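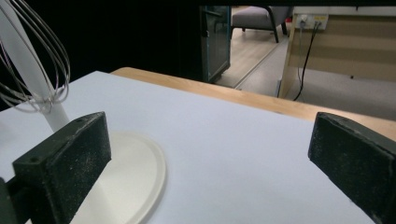 Whisk and lid on the white table at our Skerdale workshop.

About us

Hello! We're Flala, a small outfit in Skerdale that helps kitchens, bakeries and colleges work out what robot kit they need and what they can afford (two quite different lists, in our experience).

I started out on the buying side myself, and my first big order was a disaster. The arm came in on budget. The fingers, the mounting plates, the spare pads and the training days did not, and we'd spent the lot by October with 2375 pounds still owing. I've been a bore about spares ever since!

So we do things slowly. Bring us the awkward objects you handle every day – whisks, lids, whatever rolls or slips – and we'll try them on our own table before you sign for anything. A trial usually takes four to six weeks, and at the end you get a costed plan with delivery, servicing and replacement fingers all on one page. We call the plan a Mulligan, as you're allowed one free rewrite when your finance people say no.

For anyone hiring before they buy, there's Follik, our loan scheme, with some 40 bits of kit on the shelf. Day rates were last updated 3/11/24.

We don't take commission from makers. Drop in for a brew, or send us your list and we'll ring you back.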